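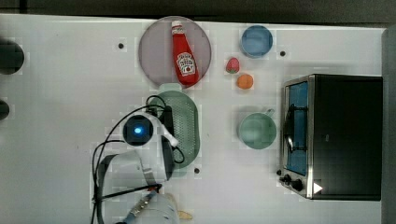 Catum Worktop Oil, one-litre tin: long-term review
February 11, 2021

I bought the Catum oil to replace a varnish that had failed on a beech worktop. The worktop is 28 mm thick and has an undermounted sink, so the cut edge of the timber is exposed to standing water for much of the day. Varnish had lifted along that edge within two winters. An oil finish does not lift, but it needs renewing, and the question was how often.

Application

The tin asks for three thin coats on bare wood, sanded to 180 grit. The sink cut-out took 4 before it stopped drinking. The oil is thin, a little thinner than Danish oil from the same shelf, and spreads well with a lint-free cloth. Surplus must be wiped off after fifteen minutes. One patch by the hob was left for closer to forty and dried tacky, and had to be taken back with white spirit and a grey pad.

Drying time is given as six hours. At 16 degrees, in December, it was nearer ten. The smell had gone by the second morning. Cloths were dried flat outdoors before going in the bin, as the tin instructs.

Coverage

Catum claims 12 square metres per litre for a single coat. The worktop is 2,090 mm long and 620 mm deep, and the full treatment, both faces and all edges, used slightly under half the tin. This is a fair match for the claim once the end grain is allowed for.

In use

Water beads well for the first five weeks. After that it begins to flatten out near the taps, though the wood beneath does not darken until much later. Tea left overnight made a faint ring that came out with a damp cloth. Beetroot did not come out and was sanded. Turmeric was worse.

Heat resistance is poor, as with any oil. A pan at simmering temperature marked it in under a minute.

The sheen is low and even, with a slight yellow cast on beech. The Iturra hard wax oil I used on a shelf in the same room is clearer and holds out water for longer, but a worn patch is harder to blend in. With the Catum, a local repair takes five minutes and cannot be found the next day.

Price and tin

I paid £31 at Flidville. The lid seals badly once the rim has paint-like residue on it, and the remainder had begun to skin over after some months. Decant it into a smaller jar.

Recommended for anyone prepared to re-oil around the sink every two months. For a worktop that will be left alone, buy the Iturra.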